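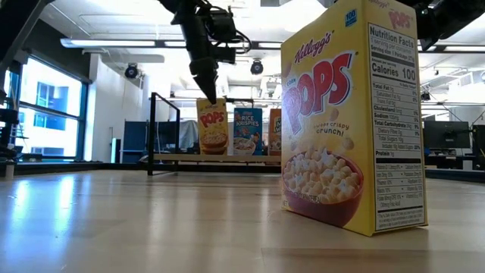
October, started 9:40, workshop bench by the window

Continuing with the paper clock dial for the Skardale wall clock. Last entry I stopped at the cleaning of the zinc backing, and the old glue was still not all gone. This morning I finished it with warm water and a plastic scraper. The scraper works better when the edge is new, so I cut the edge again two times.

The zinc is flat except near the hole for the winding key, where somebody in the past pressed too hard with a tool. I tapped it from the back over a piece of leather. Now the ruler passes without light under it, except a very thin line at the left. I leave it so. More tapping can make it worse.

**Glue trial**

I compared the wheat starch paste with the Comari ready-made paste. Both on scrap paper of the same weight as the new dial, both on zinc offcuts, same brush.

- Wheat starch: slow, gives time to move the paper, dries with small waves at the corners. Waves went down under weight overnight.
- Comari: holds quickly, too quickly for me. I had a bubble in the middle and could not lift the paper again without a tear.

Decision: wheat starch, but thicker than I cooked it the first time. The first pot was like soup. For the second pot I used the same flour and less water, and stirred until it pulled away from the side. Passed through the sieve while warm. I must remember to wash the sieve immediately, because the last time I needed a needle to clean the holes.

**The numerals**

The old dial is numbered on the back in pencil, 2,389, with a small cross after it. I copied this on the card in the clock's envelope. I do not know if it is a factory number or a repair number. The movement has only the number 73 stamped near the lower pillar, so they do not agree, and it is possible the dial came from a different clock. The holes fit very well, however. The one for the hands is centered and the key hole has no signs of filing. I would like to hear the opinion of a colleague who has seen other Skardale clocks.

The numerals on the old dial are Roman, with IIII for four. In the new drawing I had first written IV, which was my mistake, and I saw it only after the ink was dry. So the first sheet is now a practice sheet. The second sheet is correct. The minute track was drawn with the ruling pen and the small compass, and the line is even except a little fat place after the 7, where I stopped to breathe. From one meter it does not show.

Ink is the Prado black. It is a warm black, almost brown when thin, and it goes well with the toned paper. I toned the paper with weak tea, two coats, and let it dry hanging. Please do not tone it lying on the board, it takes the pattern of the wood.

**11:15, pressing**

Paste on the zinc, thin coat, then thin coat on the paper. Waited until the paper was relaxed. Placed it with a pin through the center hole as a guide and smoothed from the center to the outside with the bone folder over a clean sheet. The key hole arrived in the right place, I am happy with that. Covered with silicone paper, blotter, glass plate, and weights. I changed the blotter after the first hour and it was quite damp. Changed again after lunch, much less.

I will not look under the glass before tomorrow. Last time I looked too early and one edge came up with the blotter.

**Smaller things**

The 900 grit paper is finished, only one half sheet remains in the drawer, and it is worn. I need it for the hands before bluing. The minute hand has light rust on the underside, and the tip is bent toward the dial, so it has to be corrected before it scratches the new paper.

The Kevimby lamp is flickering again when the arm is pushed down low. I think it is the joint. With the arm up it works normally.

To do next:

- take off the weights, check edges, touch up with paste if needed
- cut the key hole clean from the front with a new blade
- test the wax on the practice sheet, not on the dial
- ask for opinions about 2,389 and 73

If somebody needs the glass plate before tomorrow, please use the smaller one from the shelf.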